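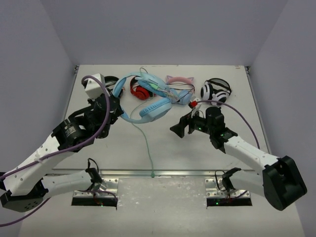 Grimden opens its doors to outside people once a year, in September, and this time I got one of the places. The building is at the back of the Gurdale business park, past the tire warehouse, and the sign is small enough that I drove by it twice. Visitors were asked to arrive by 8:30 with closed shoes and no lanyards. There were 15 of us, mostly from small shops that have a robot cell or are about to buy one. I went for my own employer, Wandale, where we repair and repack returned electronics and where I have been told to write our first set of rules for working next to two-arm benches.

Joar Haugen met us at the front desk and gave the safety talk himself. It took under ten minutes. He has run the floor since the company moved in, and he kept to what we needed: stay outside the yellow line unless invited, hair tied back, phones in pockets near the benches, and if anyone says "hold," everyone holds. He made us practice the last one once in the corridor, which felt silly and worked fine.

The benches are in one long room with the lights set the same all day. Each is a white tabletop with pale walls on three sides and a pair of arms coming in from the front corners. The job we watched was sorting headphones out of a tangle. Five pairs had been laid toward the back of the table, with a large light blue pair in the thick of it and a cat-ear headset and a panda-style pair farther along to the right. I would have expected identical stock. Bushra Jatoi, who writes the task sheets, said mixed sets are a rule. A bench that only ever sees one model teaches you nothing about the next one, and cables are where most of their stoppages come from.

Her task sheet for headphones is one page. I copied down the main parts, with her permission.

The starting layout is set by a person, and the person signs for it. Items may overlap. Cables may cross, but no cable may be knotted on purpose or wound around a fixed part of the bench.

Both grippers start open and clear of the items. The operator says "left clear, right clear" out loud before enabling. If one arm is already close to the other's target, the run does not start.

Only one gripper may pull at a time when both are on the same item. The second one holds or lets go.

A cable that goes tight between two items is a stop. The operator releases, backs off and starts again from the last clear position. There is no penalty for a stop, and stops are logged with a one-word cause.

Loose ends that reach the rail at the front are moved back before the next run.

I asked about that last one, as a thin pale green cable was running down the middle of the table to the rail while we stood there. Jatoi said the check falls between runs, so an end that finds its way there in the meantime stays until the run is closed. Reaching in to tidy while the arms are enabled is the one thing that gets you sent off the floor for the day. Aqeel Ansari from Warraich, who was standing next to me, wrote that down and underlined it.

The arms' own cables have a page to themselves. The purple ones on this bench run in wide curves, and on the left arm the cable is held to the upper link with white ties. Fahad Rind does the maintenance, and he went through what he checks: enough slack for the full reach of the wrist, ties snug but not biting, nothing that can hook a finger of the gripper when the arm folds back. He told us he used to route everything tight because it looked neat, and he replaced a lot of connectors that year. The current rule is that the loop has to clear the table at every position, and he tests this by hand with the power off.

Then there was the paperwork. Grimden keeps a log for every bench, on paper, clipped to the side of the cabinet. The headphone bench had 396 runs in its current book, with 157 stops. Several of us thought that was high. Haugen said he worries more about a book with no stops in it, and that when they took over a bench from another site the log was so clean he had the operators retrained before he let them touch it. I am not sure I could sell that to my manager, but I understood the point after watching an operator stop twice over a headband and nobody in the room reacting at all.

The weaker part of the visit was the session after coffee, on lockout. The slides were old, and Zeeshan Durrani, who presented, was filling in for a colleague. He did have one useful thing, a key board by the door where each bench has a single key and the person working inside the enclosure carries it. There is no spare on site. Someone asked what happens when a key goes home in a pocket, and he said the bench stays down until it comes back. It has happened twice.

Questions ran until past noon. Ansari wanted to know how long it takes to train a new operator, and Jatoi's answer was two weeks before anyone runs a bench alone, most of it spent on layouts and stops. There was a longer argument about whether the spoken call before enabling is needed when a single person is at the bench. Grimden keeps it in all cases. A couple of visitors said they would drop it - I would keep it, at least for the first year.

We were each given a printed copy of the floor rules, and a bigger binder of over 830 pages was out on a table for anyone who wanted to look through the full set. I looked at the index and put it back.

For Wandale I have taken four items to start with: the signed layout, the spoken call, the one-puller rule and the paper stop log. The key board will have to wait for a budget. If you want to go next year, write to the front desk early in the summer, and park on the street side, as the rear lot is used by trucks until ten.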